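Two-armed kitchen robot for a training kitchen, is the budget line realistic?
Catering Equipment and Premises > Buying and Planning

potwash_pete
We run a training kitchen attached to a small college and the head wants a line in next year's capital plan for "automation". What she has in mind is a bench unit with two arms and proper fingered hands, for plating and basic prep. The supplier is Flusbridge. They will sell outright or lease over two years.

I've been told to come back with a recommendation by the end of September. My gut says no, but my gut also said no to the combi oven and I was wrong about that. Has anyone been through the buying side of one of these? I don't need the science, I need to know what gets left off the quote.

Marrowfat
What's it replacing? If the answer is "nothing, it would be good for the students to see one" then it belongs in the teaching budget and you should keep it well away from kitchen equipment. We had a vacuum packer go through on the wrong line and I was still explaining it when I left.

potwash_pete
It's a bit of both, which is half my trouble. The paper says it will "release 17 staff hours a week". I asked where the 17 came from and it came from the brochure.

SolangeBoyer
I do equipment planning for a group of care home kitchens and we looked at Flusbridge and at Cendex last year. Things that weren't in the first quote from either of them:

Guarding or a light curtain, if people will be walking past.
A bench rated for it. Ours would have needed bolting down, and the floor looked at.
Spare hands. The fingers are the part that wears.
Anything to do with cleaning. Ask in writing what may be wiped, with what, and who pays if it gets into the joints.
Training new tasks after the first lot.

That last one was the killer for us. You get a set number of tasks in the price and then it's a day rate. Our menus change every season.

Marrowfat
So you'd be paying a day rate to teach it a different salad.

SolangeBoyer
More or less, yes. They'd say it adapts. I'd want to see that in my kitchen with my crockery before I put a penny next to it.

gantry_goat
Bit of balance from someone who does use robots, though in packing and not in food. The 17 hours might well be rubbish but the principle isn't. We went in expecting to save on wages and we didn't, but breakages and sickness cover both dropped. If you only count hours you'll talk yourself out of a decent machine.

That said, I wouldn't buy five-fingered hands for plating. A plain two-finger gripper or a suction cup will do most pick and place work, costs a fraction, and your site electrician can swap it over. Hands look good in the meeting.

potwash_pete
The head has definitely seen the hands in a meeting.

Bok-nam Na
I'll disagree with the goat a little. I worked on the purchasing side for a food hall in Flodville and we started with simple grippers. Fine with tubs and trays. Then somebody wants it to handle a pepper and a spud and a pan on the same bench, and you're buying three end tools and a changer, and the changer has its own service contract. By the time we'd added it all up the gap to a hand was much smaller than I'd assumed.

I'm not saying buy the hands. Price both for the job you really want doing, with all the bits on.

gantry_goat
Fair enough, tool changers are where they get you. I'd still ask why one machine has to do the pepper and the pan.

Marrowfat
Because it's a kitchen?

gantry_goat
A kitchen with people in it who can already lift a pan.

potwash_pete
Right, the rep has come back to me. I asked for evidence on the plating and he has sent a report saying 95 per cent success, plus some material from their simulator. No word on what counts as success, or how many goes, or on what. I did ask. He said the full test notes were "being tidied".

I've pulled one still out of the simulator stuff because it's the nearest thing to what we'd be asking for, veg and a plate on a bench.

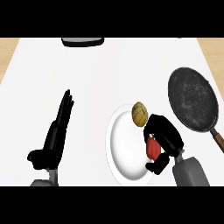

Simulated bench: right hand holding the red pepper over the plate, left hand open, frying pan off to the right.

My trouble with it is how tidy it all is. White table, plate, pan, a couple of bits of food, good even light. Our pass at ten to one has steam, wet cloths, a stack of warm plates and a second year standing in the way.

SolangeBoyer
Simulation is a perfectly normal way to develop these things, so I wouldn't hold it against them on its own. What I'd object to is a success rate with no statement of whether it came from the simulator or from a real bench. Ask him that one question and don't let him answer a different one.

Marrowfat
A computer-drawn pepper has never been slippery in its life. And how long does one pepper take? A still can't tell you. I'd want to stand there with my own watch.

Bok-nam Na
Look at what's in reach as well. Plate and pan are close together there and the hand is working in between. If your bench is any shallower than theirs you'll want to draw it out with your real pan sizes. Also the left arm isn't holding anything at that moment. It may be needed a second later, I can't say from one picture, but I would ask for the same job quoted with one arm. Second arms aren't cheap and they aren't always earning.

gantry_goat
Agree with all of that, and the one arm quote is a good shout. When we asked for ours the price dropped and so did the guarding.

potwash_pete
That hadn't crossed my mind and it's the most useful thing I've had all week. I'll ask for one arm and two arms, gripper and hand, so four prices. He'll love me.

Has anyone had dealings with Bae? They do short hire and I wondered about having something in for 7 weeks before we commit to anything.

SolangeBoyer
We hired from them, not an arm but a tray line. Delivery was fine. Read the bit on insurance while it's on your premises, and check whether set-up days come out of your hire period. Ours did, and I had to argue to get them back.

Marrowfat
Hire it, put it on the pass in a normal week, write down every time someone has to step in. If it's any good your head gets her robot and you've got figures to wave about. I know where my money is.

gantry_goat
Mine's on the other side, for what it's worth. But yes, hire first.

potwash_pete
Four prices requested, and I've asked whether the 95 is real bench or simulator. I've put the hire in the plan as its own line and left the purchase line at nil with a note. Will post the quotes when they turn up, with the rep's name taken off.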